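Last updated: November

KUNIER BRINGS BACK THE DESK PHONE, AND IT WOULD LIKE A WORD

FLORNIVBRIDGE – Kunier, the office phone service for small businesses, today launches Kundska, a plan for companies that still want a telephone to ring on a desk and a person to pick it up. The company is aware of what year it is.

Kundska gives each customer a local number, one desk line and a menu with no options in it. Callers don't press one for sales or two for billing. They get whoever is sitting nearest.

"We spent years helping customers hide from their callers, and we were very good at it," said Catalina Quezada, founder of Kunier. "Then I tried to phone my own dentist and spent 18 minutes with a pan flute." 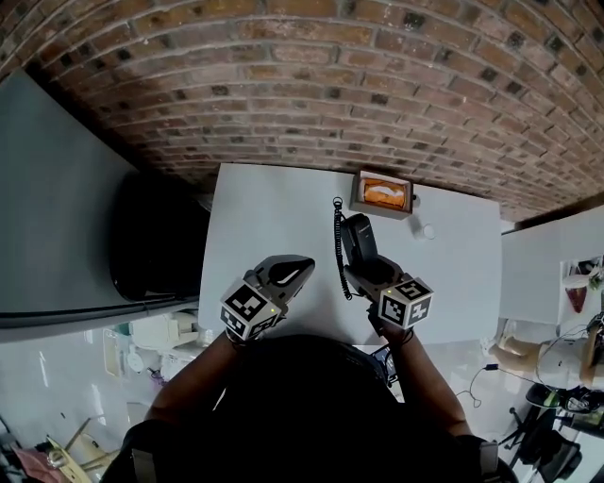
Kunier tested the plan with 300 small firms in and near Flornivbridge, among them the plumbing supplier Yáñez, which had let its main line go to voicemail for so long that the mailbox stopped taking messages. The firm now answers between 8 a.m. and 4 p.m. and has learned a good deal about its customers, some of it flattering.

The first 2000 customers to sign up will keep their introductory rate for as long as they keep the line. Existing numbers can be moved over at no charge. Hold music is available on request, though Kunier's staff have been told to sigh before switching it on.

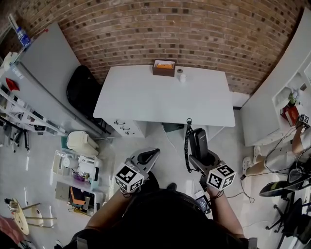

A black telephone handset with its coiled cord, near a white desk and a curved brick wall.

Kundska is open for orders now. Press questions may be put to Catalina Quezada by phone. She does have an email address, and she reads it when the line is quiet.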